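Kitchen > Washing-up > Sink racks > Ferano in-sink plate rack

Ferano in-sink plate rack

The Ferano is a black rack that sits inside the sink and holds plates upright. It is meant for kitchens where the worktop is needed for other things, or where plates wait at the sink before they go into the dishwasher. Water runs off into the basin, so there is no drip tray to empty and no mat to wring out.

Size and fit

The rack is 44 cm long. It needs a rectangular sink with a fairly flat bottom and will not sit properly in a round bowl. In a longer basin it can lie straight along one side. In a shorter one, turn it on the diagonal and let one end rest higher than the other. Please measure the inside of your sink before ordering, at the bottom and not at the rim, as many basins narrow towards the base.

Plates

Dinner plates and side plates both fit. Stoneware with a thick raised rim takes up more room than thin china, so leave a gap between heavy plates. Bowls will stand in it if they are shallow. It is not made for pans.

Care

Wash by hand in warm soapy water with a soft brush. Lift the rack out at the end of the day and wipe the basin under it. In hard water areas, a little vinegar on a cloth will take off any white marks. Do not use scouring powder.

In use at the Bustadgate kitchen

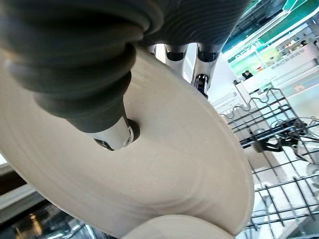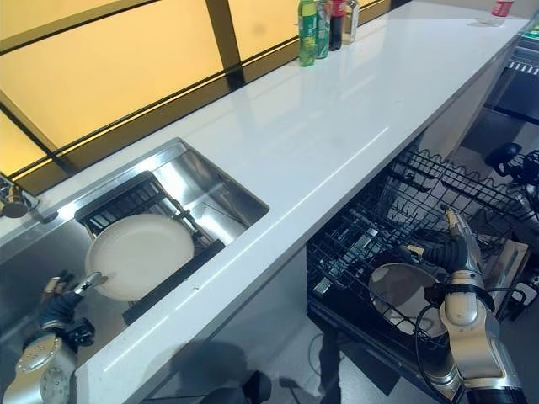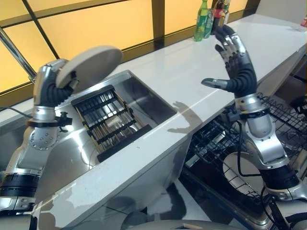
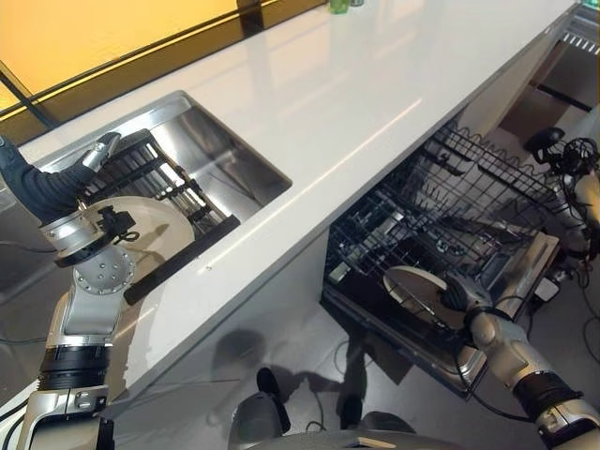

Ordering

Order number 1246. The rack comes in a flat cardboard sleeve with 2 spare rubber feet. Orders placed before noon leave us the same afternoon. If it does not fit your sink, send it back unused in the sleeve and we will refund the price of the rack. Return postage is yours to pay.

The longer Pruvberg rack, for double basins, is listed separately and will be back in stock in July. Feet for the two models are not the same, so say which one you have when you ask for spares.

Questions about sizes go to Signe Nyberg at the shop. For trade orders and kitchen fitters' prices, ask for Crisóforo Huerta.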